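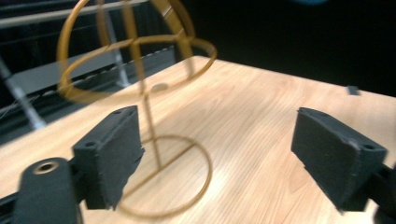
Jorneo Finger Pad Kit, with House Rules

Home > Grippers > Wear Parts > Finger Pads

Item: Finger pad kit, pair, black
Fits: Jorneo hand-held grippers and the matching arm-mounted grippers
In the box: two foam-faced pads, screws, hex key, wear card, printed House Rules sheet
Price: $37
Availability: in stock, ships from Flostville

I sell a lot of things on this site that are more fun than finger pads. Wrist mounts are fun. The little cart is fun (people send me pictures of the little cart!). But if you asked me which part on the shelf decides whether your gripper work is any good, I'd point at the pads every time, and then I'd talk your ear off about how to look after them, so I've put all of that on this page and you can read as much of it as you like.

What you're buying

A pair of blocks with a soft foam face on the inside. They screw onto the fingers you already have. The foam gives a little when you close on something, so you can hold a thin rod or a curved edge without mashing it, and the matte surface keeps lamp glare out of your camera view. The screws sit in the top where you can get at them without taking the whole finger off. I fought for that one. The first version had them underneath and changing a pad took two people and a bad mood.

The foam is the part that wears. It goes fuzzy first, and I don't worry about fuzzy. Then the lower inner edge starts to go ragged, usually on one side before the other, and from there it's a matter of time before pieces come away. The lower edge gets the worst of it because it's the bit that drags along the table when you go in low for a flat base or a bottom rod.

The House Rules

We started with a sheet taped to the wall of the shop, and when customers in Toltmont asked for a copy I cleaned it up and began putting one in every kit. They're good practice, the way we do it. They aren't a safety standard, they don't replace the one that applies to your arm or your building, and if your site has its own rule that's stricter than mine, follow yours.

1. Look at both pads before the first grasp of the day.
Hold the wear card up to the inner face. If the ragged part reaches the line on the card, change the pad. Don't trim it with a knife to get another week. I've done it, it leaves a slope, and everything you pick up after that rolls toward you.

2. Change pads in pairs.
Always. A new pad facing an old one pulls the object off center when you close. You'll end up correcting with your wrist without noticing, and then all that correcting is in your recordings.

3. One person holds the gripper, and everyone else keeps their fingers out of the gap.
I know, it's a hand-held tool, it isn't going to take your arm off. It will still pinch, and people get casual with it because it looks harmless. If somebody needs to straighten the object, the person holding the tool opens up and backs away first.

4. Clear the table down to the task.
If the job is one object, have one object out. Bits of tape you're using as position marks can stay, but write down what they mean. We once spent most of an afternoon at the Strickland site arguing over a square of tape that was left from a different job.

5. Fix your table reference before you start and leave it alone.
Pick something that can't wander. A hole in the top is great, and so is a back corner. If you have to move the table, that's a new session with a new session number, even if you're sure you put it back in the same place. (You didn't. I never do either.)

6. Decide where the object may be touched.
More on that below, because it's the rule people write to me about.

7. Slow down near contact.
Fast moves smear the camera view, and the smear always shows up right when you want to see which part of the object you're lined up with. Go as quick as you want through open air. For the last bit, ease in.

8. Log it.
Date, operator initials, pad pair, object, table reference, anything odd. It's a line of text. Do it before you put the tool down.

Seven was the original number of rules, by the way, which is why the older yellow sheets look shorter. Logging got its own line when we noticed that everybody agreed with it and hardly anybody did it.

About rule 6, and open objects

Most advice on grasping assumes you've got a nice solid lump, a box or a mug. Open shapes are a different animal. Take a wire globe on a stand, the sort of thing you'd put on a bookshelf: you've got a ring on the table, a rod across it, a stem going up, and then a cage of hoops at the top. There's a lot more air than metal in a shape like that, and there are plenty of places you could grab it and only a couple where you should.

My own order of preference goes like this. Stem first, low down, with the pads square to it. Straight rod, predictable contact, and you're close to the base so the top doesn't get to swing much. Base ring second, if your table lets you get in low enough without dragging the foam (see wear, above). Hoops last, and on our benches the hoops are off limits unless the task sheet says otherwise. They flex, they turn in the pads, and a bent hoop is a changed object, so now your later recordings don't match your earlier ones.

Whatever you choose, write it on the task sheet in plain words. "Grasp by stem, below the cage" is plenty. Please don't write "grasp normally." I've received task sheets that say that and I still don't know what the customer wanted.

Two more things for thin rods. Close until the foam dents and then stop, because squeezing harder only grinds a groove into the pad, and a groove will steer the next rod into the same spot whether you want it there or not. And check that the approach leaves room for both fingers before you commit. It's easy to watch the near finger and forget that the far one has a mounting arm sticking out behind it.

Testing

We cycle a sample pair from every batch on the shop rig, 200 closes on a thin rod, and then I look at the faces under a lamp. If the foam is lifting from the block anywhere, the batch doesn't ship. I want to be clear about what that tells you: it tells you the foam is stuck on properly. It doesn't tell you how long your pair will last on your bench, with your table and your people. A sanded wood top is kind to pads. A rough one eats them. I'd love to print a lifetime on the box but I'd be making it up.

Fitting them

Park the gripper open and, if it's on an arm, power the arm down and lock it out the way your site says to. Take out the top screws. Lift the old pad straight up. Wipe the seat, because foam crumbs under a new pad will tip it. Set the new one down with the foam facing the gap (yes, I get emails), start both screws by hand, then snug them evenly. Close the gripper on nothing and look from above. The faces should meet flat. If there's a wedge of light at one end, loosen, press, and snug again.

Now close on a scrap rod a few times before you go back to real work. New foam feels different from old foam, and operators need a minute with it too.

Things people ask

Can I glue my own foam on the old blocks? You can, and I won't chase you down the street. Just give it its own entry in the log, so that whoever looks at the data later knows the pads changed.

Do they come in a lighter color? No. Black stays out of the way of the camera exposure and I like it.

Can I wash them? Dry brush only. Soap gets into the foam and stays there.

Do you do a bulk pack? Yes, the 64-pair carton, which is what Toltmont orders. Email me for it, the cart on this site gets confused by the shipping weight.

May I copy the House Rules for my own lab? Please do! Change whatever doesn't suit your place. If you come up with a better wording for rule 5, send it to me, I've rewritten that one more than any other and I'm still not happy with it.

Returns

Unopened kits, any time. Opened kits, if the fit is wrong, just tell me which gripper you have and I'll sort it out. Worn pads I can't take back, though I do like getting photos of them, lower edge included.

House Rules sheet last revised 2023-07-24. The older yellow sheet is still fine to use if you add the line about logging.

Related: wear cards (pack), spare screws, hex key, hand-held gripper rail, the little cart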